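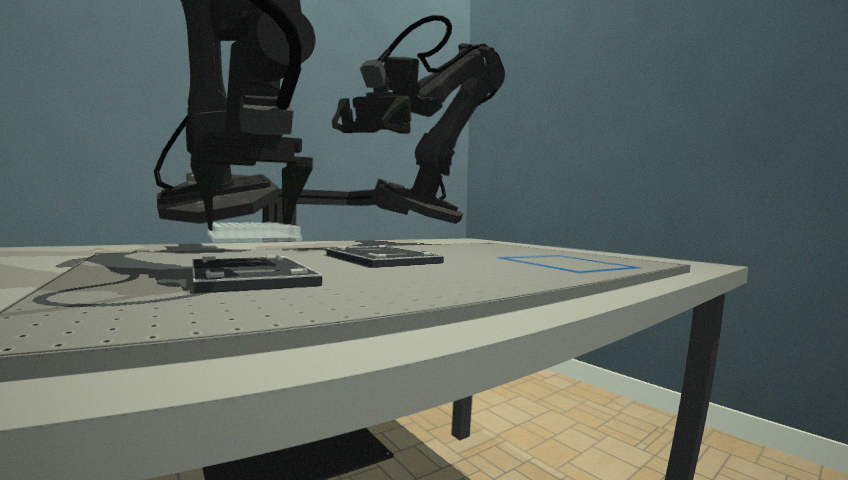 Simulate first, says new two-arm cell guidance

Labs and small workshops running two robot arms over one bench should prove every handover in simulation before powering up the real thing, under a code of practice out this February from the Flollier group.

The code, 31 pages, is voluntary. Main points: shared space between arms to be declared and marked on the bench top, fixtures bolted to a known grid, cable slack modelled and not left out. That last one has caused grumbling. Loose cables are a pain to simulate and plenty of teams skip them.

Also in: a 30 mm minimum gap between arms when both are moving, and 300 clean simulated runs before a new task goes live. Any change to a tray or gripper, the count starts again.

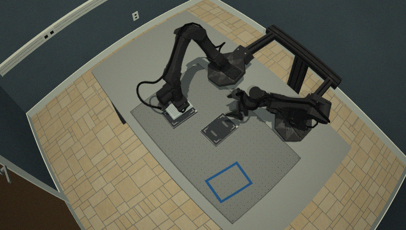 One arm at a tray while the second hangs over the bench, in simulation.

Selum, which builds training benches for colleges, says it will adopt the code in full. Stevens was cooler – fine for slow bench work, it said, but 300 runs is to many for a shop that changes jobs every week. Bellus has asked for a lighter version for cells with 2 arms that never share a tray.

Comments are open untill the end of the month. A revised draft should follow before summer – no word yet on whether insurers will ask for it.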